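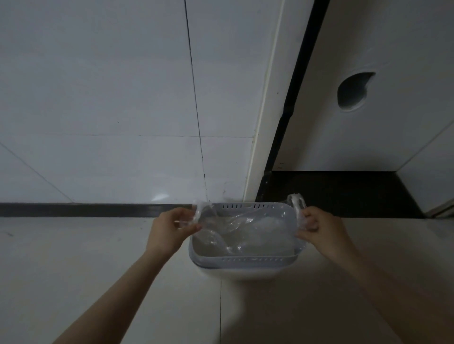 Teaching a machine to do the dullest jobs in the house has turned out to be a surprisingly sociable business at Tramby, where a small team has spent the winter working through the ordinary chores that most of us do without a second thought. The household project, which goes by the name of Clister, begins every one of its lessons with a person simply doing the job by hand, and changing a bin liner has become one of the favourites, if that is quite the word for it. It takes two bare hands, a clear bag held by its handle loops and a little wastebasket on a tiled floor, and you or I would be finished before the kettle had boiled, but thin plastic creases and sags however it likes, and that makes it a proper test for anything that has to learn by watching.

The team has now gathered 173 lessons of this kind, covering bins, drawers, taps, towels and a good deal else, and from January the best of them will be opened up to the other groups sharing the building. Nayeli Marulanda, who looks after the teaching side, has been at pains to make the whole thing welcoming to people who have never been near a robot before – and there have been plenty of those, including a retired bus driver and two sisters who came along together and argued very cheerfully about the right way to tuck in a bag.

"We ask people to do it the way they do it at home," she said. "If they start being careful for our sake we lose the good bits. I want the little tug at the corner, and the second go when the first one doesn't sit right."

Once a job has been shown by hand, it goes next door to be done again by remote control. Eckhard Meinecke runs that half of the work, sitting at a pair of hand-held controls that move the arms of a robot the team calls Faulkner, and he is the first to admit that it is slower going. A liner that takes a visitor a few moments can keep him busy for most of a cup of tea, chiefly on account of the handles, which like to cling together and have to be coaxed apart. He has 68 remote runs of the liner job saved so far and hopes to add a good many more before the spring, with bigger bins and stiffer bags to come.

"You do feel your own hands differently after a morning of it," he said. "I went home and changed the kitchen bin and found I was thinking about my thumbs."

The next round of sessions will be held in the Sison room on the ground floor, with eight places at each one and tea provided. Visitors are asked to wear short sleeves or roll them up, and to leave rings and watches in a pocket. Anyone who would like to have a go at the remote controls as well should mention it when they book, so that Eckhard can set aside a bit of extra time for them at the end of the morning.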